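トップ > こどものページ > どうぐのひみつ > カッターマット

カッターマットのひみつ なぜ線と数字がかいてあるの?

2021年4月8日 文・どうぐのひみつ係

図工の時間にカッターナイフを使うとき、先生が「下にマットをしきましょう」と言います。この平たい板のようなものを、カッターマットといいます。カッティングマットとよぶ人もいます。きょうは、カッターマットが何のためにあるのか、表面の線や数字をどう使うのかを説明します。

■ 机をまもる

カッターナイフは、紙を切るとき、紙の下まで少しとどきます。刃が紙をつきぬけないと、紙は切れないからです。机の上でそのまま切ると、つきぬけた刃が机に当たり、みぞのような傷がのこります。傷のある机で字を書くと、えんぴつの先が引っかかって紙に穴があくことがあります。

マットをしいておけば、刃はマットに当たって止まります。

マットは刃もまもっています。かたい金属やガラスの上で切ると、刃の先はすぐに丸くなったり、欠けたりします。切れなくなった刃は、むりに力を入れたくなるので危険です。マットはほどよくやわらかいので、刃がいたみにくいのです。

■ 切っても傷が目立たないわけ

カッターマットの多くは、塩化ビニルなどの樹脂(じゅし)でできています。かたさのちがう層を重ねたものもあります。

刃が入ると、樹脂はいったん左右に押しひろげられます。刃が通りすぎると、押しひろげられたところがもとにもどろうとして、切れ目がとじます。このため、軽く切ったあとなら、指でなでてもほとんどわかりません。

ただし、傷が消えてなくなったわけではありません。同じところを何度も切ると、切れ目はだんだん深くなり、とじきらなくなります。ユデッティ(Udetti)という町の工作教室では、半年に一度マットの上下を入れかえて使っています。いつも手前ばかりで切るので、手前だけが早くいたむからです。

■ 線と数字の読み方

マットの表面には、細い線や目もりが印刷されています。はしのほうには、5、10、15というように数字がならんでいます。日本で売られているものは、たいていセンチメートルの目もりです。10と書いてあれば、0のところから10センチメートルという意味です。外国で作られたものには、インチの目もりがついていることもあります。1インチは2.54センチメートルなので、まちがえると大きさがかなりちがってしまいます。使う前にたしかめましょう。

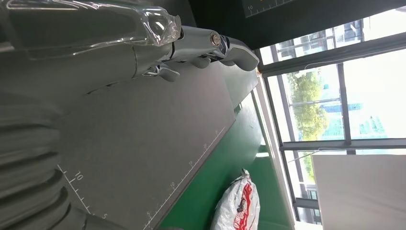 数字の向きは、辺によってちがうことがあります。たての辺の数字が横にねているマットでは、体の向きを変えるか、マットを回して読みます。小さい目もりは1ミリメートルごとのものと、5ミリメートルごとのものがあるので、となりの数字までにいくつ区切りがあるかを見てください。

はかるときは、紙の角を0の目もりに合わせます。紙のはしが目もりの線とまっすぐにそろっていれば、反対のはしの数字がそのまま長さになります。紙がななめになっていると、正しい長さになりません。

目もりはおおまかに大きさを見るのに便利です。1ミリメートルのずれもこまる工作では、じょうぎではかって、えんぴつでしるしをつけてから切ります。

■ どうして緑や灰色が多いの?

お店にならんでいるマットは、緑、こい灰色、黒、青などが多く、つやがあまりありません。つやがあると電灯の光がはね返り、線が見えにくくなります。また、こい色の上に白い紙を置くと、紙のはしがはっきりわかります。

反対に、黒い紙を切るときは、黒いマットだと見にくくなります。表と裏で色のちがうマットなら、裏返して使うことができます。

■ じっさいに切ってみよう

用意するもの
・カッターマット
・カッターナイフ
・金属のじょうぎ、または金属のふちがついたじょうぎ
・画用紙

1 マットを平らな机に置きます。机からはみ出さないようにします。
2 画用紙をのせ、切りたいところにえんぴつで線を引きます。
3 線にじょうぎを合わせ、反対の手でしっかり押さえます。指がじょうぎからはみ出していないか見てください。
4 カッターの刃を1目もりか2目もりだけ出して、ロックします。
5 刃をじょうぎにそわせて、手前に向かってゆっくり引きます。刃の進む先に手を置いてはいけません。
6 終わったら、すぐに刃をしまいます。

あつい紙は一度で切ろうとせず、同じ線を軽く2、3回なぞります。はじめてのときは、かならず大人といっしょにやりましょう。

■ マットの大きさ

マットの大きさは、紙と同じようにA4、A3、A2などの名前でよばれます。A4は297ミリメートルかける210ミリメートルです。マットは紙より少し大きく作られていることが多く、学校で使う小さいものには、たて215ミリメートル、横300ミリメートルくらいのA4サイズがあります。ポスターを切るなら、A2より大きいものが使いやすいです。

■ しまい方と手入れ

カッターマットは熱に弱い道具です。日の当たる窓のそばや、暑い8月の車の中に置いておくと、そって平らにもどらなくなることがあります。熱いなべやアイロンをのせるのもやめましょう。

丸めてしまうのもよくありません。平らに寝かせるか、たなのすきまにまっすぐ立てます。ななめに立てかけておくと、少しずつ曲がってきます。

切れ目に紙のくずが入ったら、やわらかいブラシではらいます。よごれは、水でぬらしてかたくしぼった布でふきます。のりがついたときは、かわいてから指やへらでそっとはがします。

■ ことばのメモ

樹脂 もとは木から出るねばねばした液のこと。いまは、石油などから作るプラスチックも合成樹脂とよびます。
目もり 長さや重さをはかるためにつけた、しるしの線。

コメント(3)

ちくわ
5年生です。うちのマットはインチでした。どうりで箱のふたが合わなかったです。

図工室のとなり
裏側も使えるとは知りませんでした。うちのは裏が無地ですが、切っても大丈夫でしょうか。

みかん2こ
車に置きっぱなしにして、波みたいになってしまいました。本をのせて三日たちますが、まだもどりません。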